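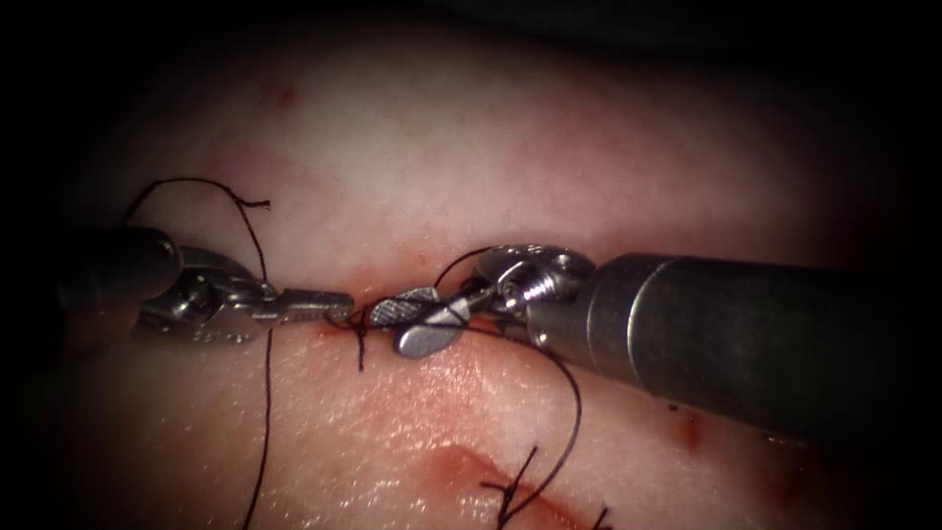 How to Practice Simple Interrupted Stitches on a Pad

Updated 23 April 2019

The simple interrupted stitch is the first one most students learn. Each stitch is tied and cut separately, so a bad one can be taken out without disturbing its neighbors. These steps are for practice on a synthetic pad at a desk, by hand, with a needle holder and forceps. They are not a guide to treating a wound. If you are left-handed, swap the hands throughout and work from left to right where the text says right to left.

What you need

A synthetic suturing pad
Needle holder
Toothed forceps
Suture scissors
Nylon suture on a curved cutting needle (3-0 is a comfortable size to learn on)
Non-slip mat or a damp folded towel
A hard container with a lid for used needles
A desk lamp you can move

Pads differ more than you might expect. The Kasten pad we use in the beginner sessions has firm edges and holds a stitch well, but the needle takes some pushing. The Vila pad is softer and tears if you pull up on the thread. Either will do. If you are buying your first one, get one with a mesh layer inside, and get the larger size if there is a choice.

Set up the desk

Put the mat down first, then the pad, with the cut running left to right in front of you. Sit so that your elbows are a little below the height of your hands when you work. Most people start with the chair too low and end up with their shoulders around their ears.

Place the lamp on the side away from your working hand. Lay the instruments out on your working side with the handles toward you, and leave the needle container open where you can reach it without crossing over the pad.

If the pad has no cut, make one with a scalpel, straight down and no deeper than the soft layer under the skin. A cut as long as your thumb is plenty for one session.

Load the needle

Open the suture packet and take the needle out with the needle holder, not your fingers. Grip it about two thirds of the way back from the point, at a right angle to the jaws. Close the holder to the first click. Don't grip the very end where the thread joins — the needle is weakest there and will bend.

If you need to change the angle, steady the needle with the forceps and reset the holder.

Place the stitch

1. Start at the right-hand end of the cut. With the forceps, lift the far edge slightly. Hold it lightly. Tooth marks left in the pad mean you are squeezing too hard.

2. Set the point of the needle on the surface, 5 mm back from the edge, with the needle standing straight up and down.

3. Turn your wrist so the needle follows its own curve. It should come out inside the cut. Do not push it forward in a straight line.

4. Let go with the holder, pick up the needle where it has come through, and draw it out along the curve. Beginners should reload here. Later you can take both sides in one pass if the cut is narrow.

5. Go into the near edge from the inside, at the same depth, and come out 5 mm from the edge.

6. Pull the thread through until a short tail is left on the far side. A tail of 4 cm is easy to work with at first. Park the needle somewhere you can see it.

Tie the knot

7. Hold the long end in your non-working hand. Put the closed needle holder between the two ends, over the cut.

8. Wrap the long end around the holder twice, moving away from yourself. Open the jaws, take the short tail, and pull it through toward you while the other hand goes away. The knot should lie flat. Tighten only until the edges touch.

9. Put the holder back in the middle, wrap once in the opposite direction, and pull the hands the opposite way. Repeat with one more throw, again reversing direction.

10. Slide the knot to one side so it isn't sitting over the cut, and trim both ends to 5 mm.

Move along and place the next stitch. The gaps between stitches should match. If you find this hard, draw dots on the pad with a ballpoint pen for the first few rows and stop using them when the spacing comes out even without help.

Check your work

Look along the row from one end with the lamp low. Edges that roll inward usually come from a needle that went in at a slant or bites that were too shallow. One edge sitting higher than the other means the two sides were taken at different depths. Puckering between stitches is tension. Cut out the worst stitch in the row and do that one again before starting a new row.

A session of eight stitches done slowly is more useful than a long evening of fast ones. We ask students to fill in the Kinoshita sheet, a one-page grid for spacing, depth, and knots, after every row. A plain notebook works too.

Cleaning and storage

Pull out leftover thread with the forceps. Wipe the pad with lukewarm water and a drop of dish soap, pat it dry, and dust it with a little cornstarch if the surface has gone sticky. Store it flat in a bag. Don't stack anything on it, and don't leave it on printed paper, as the ink can transfer.

Count the needles back into the container before you clear the desk. Take full containers to a sharps drop-off point and never put them in household trash. In the Skultico practice room, full containers go in the locked bin beside the sink, and new ones are on the shelf over it.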